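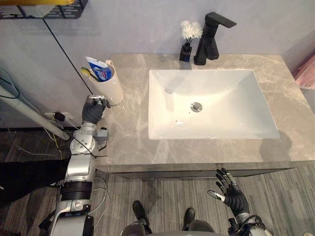
The upstairs bathroom sink, February.

Posted by Florencio Paredes, February

Bathroom day. I had been putting it off because the kitchen took the whole of last week and I was sick of carrying buckets. But the upstairs vanity is the one I look at first thing every morning, so it was next on the sheet.

Started at 7 with coffee and the drawers. The top drawer had four half tubes of toothpaste in it, one of them split at the seam and stuck to the liner. I kept the newest and threw the rest away. Also in there: hotel soaps, a comb I don't recognize, two dead batteries, the warranty card for the faucet, and a key. I tried the key in the back door and in the shed. It fits neither. Put it in the dish by the phone.

Second drawer was all medicine. Most of it had expired. I bagged it to take to the pharmacy and wrote the bag on the list so I don't leave it in the hall for a month like last time.

Then the countertop. I want less on it. Before, there was a soap dish, a candle, the radio, a box of tissues, a mug full of razors and the good scissors. What goes back is the white cup with the toothbrush and the toothpaste in it, over on the left near the corner, and the little black vase with the white flowers beside the faucet. The flowers are artificial and I have no feelings about them either way, but Mom gave them to me when I moved in and they go with the black faucet. I took them outside and shook them. A lot of dust came off. The rest of the dust I got with the hair dryer on cold.

The marble is what slows me down. You can't use vinegar on it, and I found that out in the first apartment, where I left a dull ring the size of a saucer and lost part of the deposit. I use dish soap and warm water and a soft cloth, then a dry cloth. Krešimir Janevski from next door swears by a stone cleaner called Grorico and lent me his bottle. It smells like oranges. I did the wide part on the left with Grorico and the strip in front of the basin with dish soap, to compare. I could not see a difference. I'll give him the bottle back tomorrow and tell him it was good.

The gray in the stone hides water spots better than I would like. You have to get your head down low and look along it toward the window. Did that twice.

For the basin I used baking soda, let it sit 12 minutes, rinsed, wiped. Pulled the stopper out and cleaned under it with the old toothbrush. I won't describe what was under there. The drain is chrome and the faucet is matte black, and it has bothered me since the plumber put them in that they don't match. I looked up a black drain at lunch. Oksanen has one that would fit but they want 100 dollars for it, so the chrome stays.

There are always a few little dark specks at the bottom of that basin. Wipe, rinse, come back later, there they are. Krešimir thinks it's grit from the pipes, and his building is on the same line, so maybe. I have a note to unscrew the end of the faucet and check the screen, but I can't find the small wrench. It may be in the box I took to the garage.

The faucet itself only gets a damp cloth. Anything rough leaves shiny marks on the black. I did the lever, the long flat spout, and around the base with a cotton swab.

Cabinet front last. It's dark gray and shows every fingerprint, mostly mine. Two wipes.

Done at half past 11. Longer than I planned, though the drawers were most of it.

Afternoon: drove the medicine bag to the pharmacy, bought a new toothbrush head for the electric one I never use, bought 14 drawer dividers at Wirnino when I needed maybe six. The extra ones can go in the kitchen. Had soup. Called Mom and told her the flowers were clean and she asked which flowers.

Still to do up here: the mirror, the light over it, the tile behind the toilet, the towel rail that pulls out of the wall if you hang anything heavier than a hand towel. The rail needs proper anchors. Kornach had some last time I was in.

Radio moved to the bedroom. Tissues on the windowsill for now. I don't know where the scissors should live, so they are on the stairs, which is a bad place for scissors. Going to move them before bed.

© Florencio Paredes | Contact | Back to top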